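Student Robotics Project: Gallery

Murnbridge College
Department of Engineering and Computing

The Stinwood Project is a year-long course option open to second-year students in engineering and computing. Participants work in small teams to build, program and train a pair of robotic arms for a household task of their own choosing. The course is led by Zoriana Yurchenko, with laboratory supervision by Frauke Nolte, and is supported by a grant from the Kravchuk Fund.

Teams begin in October with assembly and safety training. Each group is issued with its parts, a set of tools and a budget of £800, from which all further materials must be bought. Written records of spending and design changes form part of the final mark.

During the second term, students guide the arms by hand through the chosen task and record each attempt. The recordings are then used to train the control software. Across all teams, more than 2,387 attempts were recorded this year, of which 1,170 were accepted for training after review by the students themselves. Attempts in which an item was dropped, or in which an arm was stopped by the operator, were kept in a separate set and discussed at the weekly meeting.

The Arura team chose the handling and folding of clothes. Its members prepared the garments, wrote the checking procedure and presented their findings to first-year students at the end of term.

The gallery is arranged by team. Select a picture to view it at full size.

Arura team: laundry task 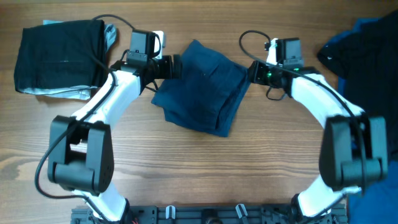 Both arms holding a folded navy-blue cloth between their grippers, with further garments at the back of the table.

Pictures may be reproduced for teaching purposes with credit to the department. Requests for larger copies, and enquiries from students wishing to join the project next year, should be addressed to Frauke Nolte at the department office.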